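Sun Dogs over Gashaw Ridge

2018-04-10

Observers on Gashaw Ridge were rewarded last month with a fine display of parhelia, more often known as sun dogs. Two bright patches stood level with the morning sun, one on either side, each tinged with red on its inner edge and fading outward into a short white tail. The display lasted for 40 minutes and was seen by most of those who had made the early walk from Prella.

Sun dogs are formed by ice crystals in high, thin cloud, usually cirrostratus. The crystals concerned are flat and six-sided, and they tend to drift downward with their broad faces nearly level. Sunlight enters through one side face and leaves through another, and is bent by about 22 degrees on its way. Red light is bent the least, so the red edge always lies nearest the sun.

The height of the sun matters a good deal. When it is low, the patches lie almost exactly 22 degrees away, a distance that may be judged by holding out a hand at arm's length with the fingers spread. As the sun climbs, they move farther off and grow weaker. Observers are reminded that the sun itself should be hidden behind a post or a building before any search of this kind is made.

Dragica Dervishi also recorded a faint circle joining the two patches – the 22-degree halo – and a trace of color high overhead that may have been a circumzenithal arc. Eleni Kolev, standing lower on the slope, noted the halo but saw no arc. Both reports have been entered in the March log.

Readers who wish to submit sightings are asked to give the time, the place and the type of cloud, if known. A sketch is welcome and need not be skillful. Photographs should include some part of the horizon, as this allows the height of the sun to be worked out later.

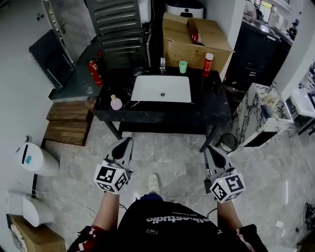

Reports of moon dogs are also accepted, although these are much fainter and seldom show any color to the naked eye. They are best looked for within a few days of the full moon, when thin cloud is passing over.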